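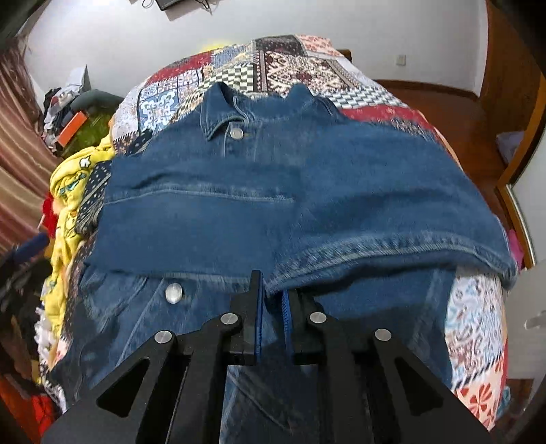
Folding a denim jacket for a shelf, buttons open or closed?
Forum: Wardrobe and Laundry

blazena_d
Hello all. I am moving my jackets from hangers to a shelf, because the rod in my Pralby wardrobe is bending. The shelf is 60 cm wide and 63 cm deep. With shirts I have no problem, but denim fights with me. I close the top button, fold the hem up over the middle, and then the fold becomes a thick roll. How do you do it?
Blažena

warus_sewing
Leave all buttons open. A closed button makes a hard point, and after some months you get a pale spot in the cloth on top of it.

Jolien VH
I do not agree with warus. If the top button is open, the collar falls to one side and gets a crease which is difficult to iron out. I close only the top one. Sleeves go in first, flat, then the sides, then the hem up one time. Not two times, this is where your roll comes from.

warus_sewing
The collar stays good if you put the jacket under something light. Mine are like this since November and no crease.

mikuš
Is it 100 percent cotton? The stretch ones fold much easier. For old stiff denim I would buy a wide hanger and repair the rod.

blazena_d
Yes, 100 percent cotton, and quite stiff. A new rod from Lernetti must be ordered, so for now it is the shelf. Jolien, do you fold on the bed or on a table?

Jolien VH
On a table if it is free. On a bed with a thick quilt the seams sink in and you do not see if the hem is straight. But I also use the bed many times, it only takes a bit more pulling at the corners.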